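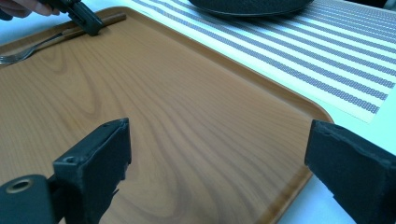

Handout zur Übung Wahrnehmung und Regelung, Teil 4: Von der Greifertrajektorie zur Regelstrategie

Liebe Teilnehmerinnen und Teilnehmer,

in der Vorlesung sind wir am Ende etwas ins Rennen gekommen, deshalb schreibe ich den Teil über die relativen Posen noch einmal in Ruhe auf (und ein bisschen ausführlicher, als es auf den Folien stand). Wer die Aufzeichnungen schon in Skoryk geladen hat, kann gern parallel mitlesen.

4.1 Worum es geht

Wir wollen aus Vorführungen mit zwei Handgreifern eine Strategie lernen, die Besteck und Geschirr auf einem gedeckten Tisch umräumt. Als Eingabe bekommt das Netz das Kamerabild des jeweiligen Greifers und die Öffnungsweite der Finger, als Ausgabe soll es eine kurze Folge künftiger Posen liefern. Wie lang diese Folge ist, nennen wir den Horizont H. In unserer Übung ist H = 14, und bitte lassen Sie den Wert zunächst so stehen, auch wenn es in den Fingern juckt!

4.2 Warum relative Posen

Die Lokalisierung liefert jede Pose zunächst in einem Kartenkoordinatensystem, dessen Ursprung von Aufnahme zu Aufnahme woanders liegt. Würden wir diese Werte direkt lernen, müsste das Netz den Ursprung erraten. Wir rechnen daher alle Zielposen in das System des Greifers zum aktuellen Zeitpunkt t um:

T_rel(k) = T(t)^-1 * T(t+k), k = 1 ... H

Khang Ngô hat in der Fragerunde zu Recht angemerkt, dass bei zwei Greifern noch etwas fehlt. Jeder kennt dann zwar seine eigene Bewegung, aber die Lage des anderen muss extra hinein. Dafür nehmen wir T_LR = T_L^-1 * T_R, und beide Posen müssen natürlich aus derselben Karte stammen. Prüfen Sie das, bevor Sie trainieren. Mir selbst ist im März ein ganzes Training daran gescheitert, und ich habe den Fehler sehr lange im Netz gesucht.

4.3 Schwierige Oberflächen

Ein Tablett mit Holzmaserung ist für die Merkmalsverfolgung ein zweischneidiges Vergnügen. Die Linien und Astmuster geben viele Punkte her, aber sie ähneln einander, und ein Lichtreflex wandert mit der Kamera mit. Solche Punkte sehen für den Algorithmus stabil aus und verfälschen doch die Schätzung. Auch die eigenen Greiferfinger gehören maskiert, sie bewegen sich im Kamerabild ja kaum. Und bei Gabeln und anderen schmalen Teilen nahe am Rand lohnt ein Blick auf die Segmentierung, bevor man der Regelung die Schuld gibt.

4.4 Latenz

Zwischen Bild und Ausführung rechnen wir in der Übung mit 150 ms. Bei einem Schrittabstand von 50 ms sind also die ersten drei Posen der Folge schon veraltet, wenn sie ankommen. Verwerfen Sie diese und beginnen Sie mit der vierten. Das klingt banal, macht sich bei schnellen Bewegungen aber deutlich bemerkbar.

Aufgaben bis zur nächsten Sitzung

a) Laden Sie den Datensatz Fleltden (3.378 Zeitschritte) und rechnen Sie alle Posen in relative Posen um.
b) Zeichnen Sie T_LR über der Zeit und markieren Sie Sprünge von mehr als 40 mm zwischen zwei Schritten.
c) Trainieren Sie einmal mit und einmal ohne Fingermaske. Notieren Sie den Positionsfehler für beide Fälle.

Fragen zu Skoryk beantwortet Faisal Zaidi, für die Rechnerzugänge ist Chrysanthi Stefanou zuständig. Abgabe bitte als eine einzige Datei, mit Namen auf der ersten Seite.

Evangelia Manolakis
Stand: 10.11.2018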